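The Drawer Comes Out for Air

Every household has one drawer that closes only if you lean on it. Mine holds a stapler, a dead remote, and enough tape to mummify a dog. In May I carried the lot to the table and tried to be an adult about it.

The advice industry is ready for people like me. Kultix sells a drawer insert with 34 compartments, which is more categories than I have for my whole life. Brenov will mail you a label maker. The Triston method, which I followed for most of an evening, asks you to put everything on a flat surface and keep only what you can name. I can name a stapler. I have not used it since the last tax return, but I can name it.

Tape is harder. A half-used roll looks like thrift, and three of them look like a condition. Remotes are worse still, because the one you throw out always belonged to something.

The Akbulut catalog lists 400 desk organizers, and I have read more of it than I'd like. I bought a shallow tray. The drawer now shuts with one hand, provided the stapler lives somewhere else. 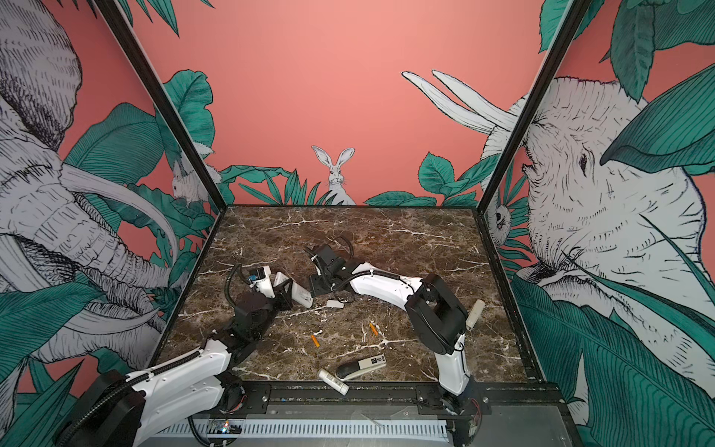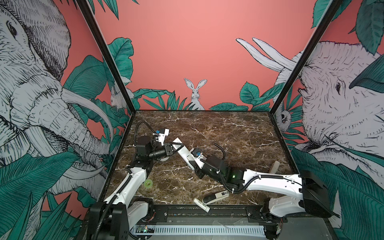
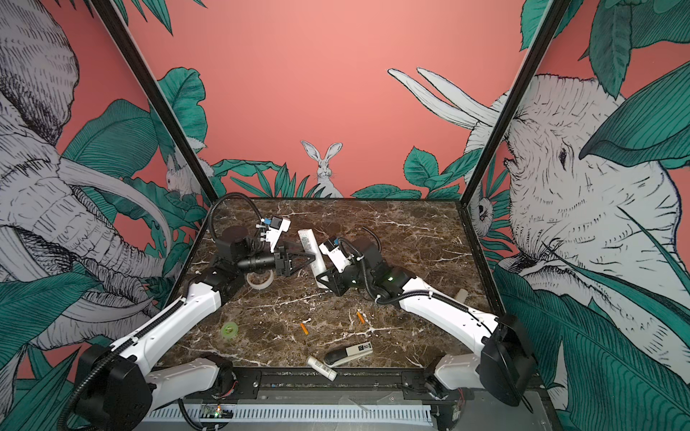 Small stuff on brown marble pattern, with a rabbit on the back wall. The stapler marked "50" is in the last picture.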